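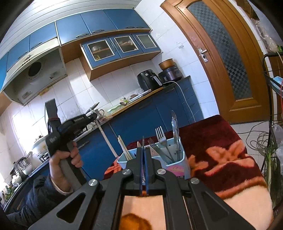

## 3. The work at the sorting table

Our project studies what changes for kitchen workers when a part of their job is prepared for automation. The company Ernlow is developing an arm for putting cutlery in order after meals. Before the arm can do it, people must do the same task many times with gripper tools in their hands. We followed this work in November.

The task looks small. There are forks, a knife and chopsticks in a light blue caddy, and the worker picks with two black fingertips in place of her own fingers. A fork is thick enough to hold well. With chopsticks the workers told us they must slow down, and some of them stop breathing for a moment when they close the gripper.

### 3.1 What the workers said

We interviewed 9 workers. All of them had kitchen experience, and most had never used such a tool. They get a target of 150 picks in one shift. In the first week many did not reach it, and they felt they had become beginners again in a job which they know very well. One worker said to us: "My hands know this, but the tool does not know my hands."

The pain was in the thumb and the wrist -- not in the back, as it was in their old dishwashing work. Breaks are now fixed by the schedule. Before, the workers decided together when to rest, and several of them miss this.

### 3.2 Pay and credit

The hourly pay is a little higher than before. However, the workers do not know what will happen to their jobs when the arm is installed at the Calitz canteen. The manager answered us that they will be "retrained", but we did not see a written plan. We think this should be asked again in the second part of the project, together with the question of who checks the failed picks.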